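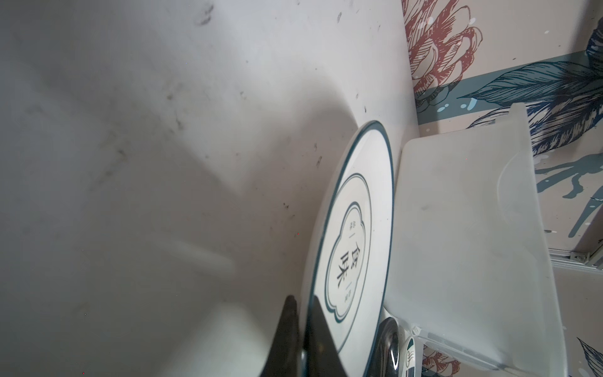

White plate, teal double rim, 食味 in the center.

Thread on water hardness and dish film. Last one got into softener salt, this one stays at the sink.

Tap reading on 23rd June was 208 ppm as calcium carbonate. Titration kit, not strips. Strips put me in the right band and no closer.

Cloudy film on dishes is usually one of two things: mineral scale, or etching. Scale dissolves in acid. Etching is damage to the surface and stays.

Test: one drop of white vinegar on the cloudy area, wait, rinse, dry with a cloth. A clear spot means scale. No change means etching, or a silicate deposit, which vinegar won't shift either.

Soft water plus too much detergent is the usual route to etched glass. Hard water plus too little gets you scale. People treat both by adding detergent.

Mariama Asamoah asked about gray lines on plates. Those are mostly metal transfer from cutlery, sitting on top of the glaze. A mild abrasive paste takes them off. Vinegar does very little.
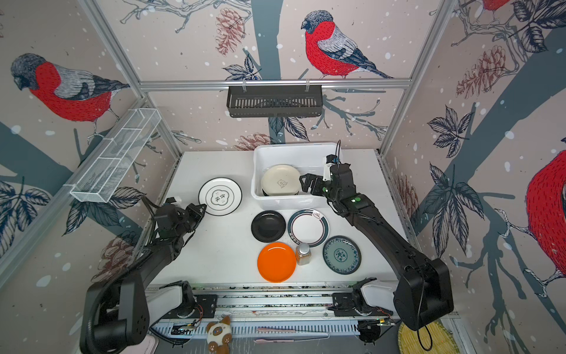 Overglaze decoration is a separate problem. It's fired on at a lower temperature than the glaze under it and wears sooner in alkaline detergent. Underglaze has a layer of glaze over it and holds up much better.

If you can feel the edge of a printed line with a fingernail, assume overglaze and wash by hand.

Current routine for scale: citric acid, 30 g per liter of warm water, soak for 30 minutes, rinse, dry. Keep it off aluminum and marble.

Don't mix it with bleach. Acid and bleach give off chlorine gas.

Troels Nørgaard gets away with half that strength at Drindness, but his supply is softer than mine and he soaks overnight.

Rinse aid helps with spotting by making the water sheet off. It does nothing for hardness. Mine was set too high and left a bluish smear, so I turned it down one notch.

Will titrate again in September. The utility blends in well water over the summer and the number tends to climb.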